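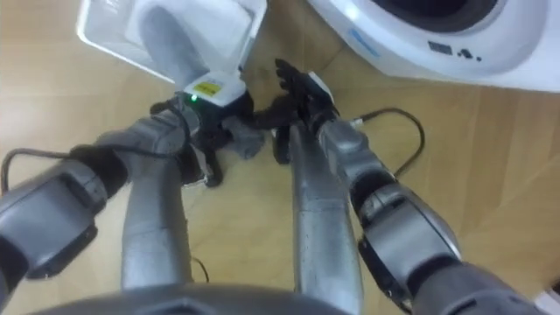 Eun-ji Ryu wrote to us that she'd stopped trusting any two-handed demo that only ever shows the good attempts, and asked whether the Rustell set keeps the bad ones. It does, Eun-ji, every last one of them, and we're so glad you asked, as it's the part of this product we are fondest of!

## Rustell Two-Hand Practice Set

Rustell is a package of recorded practice runs plus a trained starting policy, meant for labs and small shops working with a humanoid that has a multi-fingered hand on each arm. It grew out of a simple question we had been chewing on for a long while: if you teach a robot from people's mistakes as well as their clean runs, does it get better at saving itself when a grip starts to go wrong?

We think so, and we'd like you to check our work.

### What you get

- 1,948 recorded runs with small household devices, cables and plastic parts, taken from the head camera with joint readings alongside
- a starting policy trained on all of them (and a second one trained on the clean runs only, so you can compare)
- labels for every slip, regrasp and full stop, done by hand
- the Suvham viewer, for stepping through a run at your own pace
- 3 months of email help, usually from A-yeong Lim, who tends to write long answers

### How the method works

During training, each slip is kept together with the few moments leading up to it, and the policy learns to predict that a slip is coming. When it expects one, it slows both hands and lets the steadier hand take over the hold. We tried having it let go and start fresh, and that was worse with anything that had a cord on it (cords pull, and they pull in a different direction every time).

In our own trials the policy trained on everything recovered from 69 percent of slips. It still has trouble with glossy parts, and with hands that cross in front of the camera. Please do plan for that.

### What you'll need

A robot with two arms and a head camera, a computer with a decent graphics card, and some patience for the first calibration. The Akl adapter covers most hand models; if yours isn't on the list, write to us before you order and we'll look into it together.

### Price and ordering

The full set is $3,000 for one site. Orders go through Jovommont, who also handle returns. The next batch of runs is planned for November and will be free to anyone who already has the set.

Page last updated 05/12/2020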